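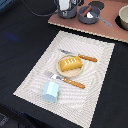
Woven Placemats and Table Linens: Care and Ordering FAQ

Materials

What are Itska placemats made of?
The Itska line is woven from PVC-coated polyester yarn. The Dunleavy line is cotton and linen, unlined, with a folded hem. The two lines need different care, and the answers below say which one they apply to. If the sewn label is missing, hold the mat by one corner. An Itska mat keeps most of its shape, while a Dunleavy mat hangs straight down.

What size are they?
Both lines are cut to fit a standard dinner setting. Round and oval shapes are made in Itska only. Dunleavy mats can shrink slightly in the first wash and are cut oversize to allow for it.

Can I put a hot pan on an Itska mat?
No. The coating softens under cookware straight from the stove or oven and can bond to the table finish. Plates at serving temperature are fine. Use a trivet for anything hotter.

Cleaning

How do I clean an Itska mat?
Wipe with a damp cloth and a drop of dish soap, then rinse and dry flat. For food caught in the weave, use a soft brush and work along the yarn. Do not machine wash, tumble dry or iron.

How do I clean a Dunleavy mat?
Machine wash cold with similar colors. Line dry, or tumble dry on low and remove while slightly damp. Iron on the linen setting from the back. Do not use chlorine bleach on colored stock.

What removes tomato, curry or turmeric?
On Itska, apply a paste of baking soda and water, leave it for fifteen minutes and rinse. Repeat once if needed. Turmeric may leave a yellow cast on white yarn, and this is not covered by the warranty. On Dunleavy, soak in oxygen bleach before washing and check that the stain is gone before any heat is applied.

Storage

How should mats be stored?
Flat, in a stack, with the heaviest on the bottom. Do not fold Itska mats, as a crease in coated yarn is usually permanent. Rolling is acceptable for short periods with the face side out. A lidded plastic bin works well if the mats are fully dry before the lid goes on. 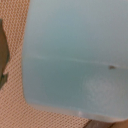
Dunleavy mats should have some air movement, so leave the lid loose or use a cotton bag. Keep both lines out of direct sun. Do not store Itska mats against rubber, including shelf liner with a rubber backing, which can discolor the coating.

My Itska mat arrived curled. Is it defective?
No. Lay it face down under a few heavy books overnight. If the edges still lift after two days, contact us for a replacement.

Ordering and returns

What do the item numbers mean?
Item 1370 is the rectangular Itska mat and item 1916 is the oval. Item 3141 is the rectangular Dunleavy mat. A letter after the number is the color code.

Can I order samples?
Yes. Yarn swatches are free, with a limit of five per order. They ship from the Sandham warehouse by regular mail.

Is there a non-slip backing?
Stikico pads are sold separately and can be trimmed with scissors. They are safe on glass, stone and sealed wood. Do not use them on waxed or oiled surfaces.

What is the return period?
Thirty days from delivery, unused and with labels attached. Trade orders of 900 pieces or more are cut to order and cannot be returned except for manufacturing faults.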